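Unit 4 - Sediment Plumes from Open-Pit Dredging
Instructor: L. Duda

A plume forms when dredging lifts fine grains off the bed. Settling time depends on grain size, water density and current speed.

At the Purkholm site, turbidity was logged at 5 stations. Station 4 lay 485 m down-current and stayed above background for 26 hours after dredging stopped.

Coarse sand drops out first. Clay stays in suspension - often past the permit boundary.
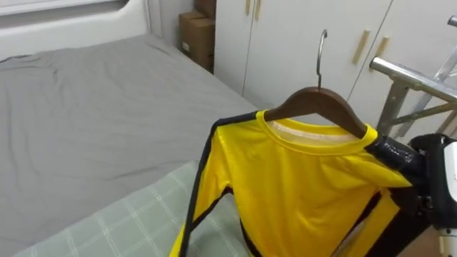

Fig. 4.1. Yellow jacket with black trim, on a hanger.

Reading: Makowska, ch. 5. Bring the Zondlow core logs to lab.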